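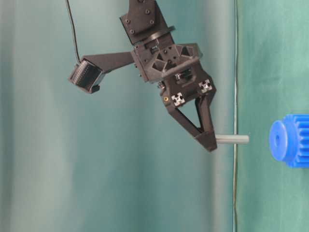

Workshop & Garage

Getting creases out of drop cloths and bench covers

A cloth that has sat folded in a drawer all winter will not lie flat, and small screws roll straight into the folds. Mine come out in April, when the garage is warm enough to work in again.

Wash new cotton covers before the first use. They shrink. A cover I bought at 36 inches wide came out of the dryer at 33, and it no longer reached the front of the bench. Buy one size up, or hem it after washing.

Take the cloth out of the dryer while it is still slightly damp and hang it over a shower rod. Pull down on the bottom corners – hard – and leave it overnight.

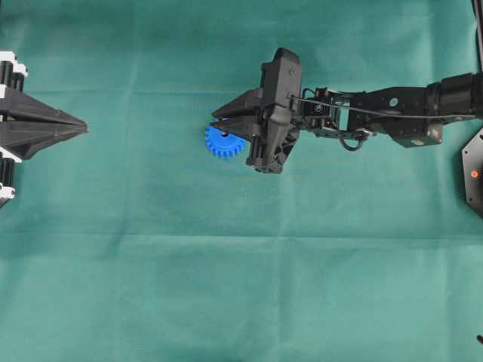
For creases that stay, use a spray bottle of plain water and an iron. Work from the middle of the cloth toward the hems. If the label says 100 percent polyester, keep the iron on low and lay a dish towel in between. Canvas can take full heat, but painted canvas should not be ironed at all.

Heidrun Baumgartner wrote in from Jedholm to say she skips the iron and rolls her covers around a cardboard carpet tube. Carpet stores often give these away. Roll the cloth with the good side out and tie it in 3 places with cotton tape. Rubber bands leave marks.

Oil spots need dish soap rubbed in before the wash, never after. Once a stain has been through the dryer it is there for good.
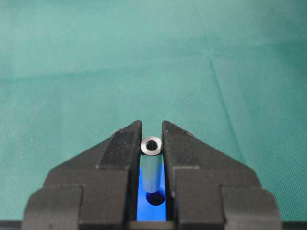
Keeping small parts from rolling away

Put a cookie sheet under the cloth and a few magnets on top. Steel screws and washers will stay where you set them. Brass and aluminum won't, so use a muffin tin for those.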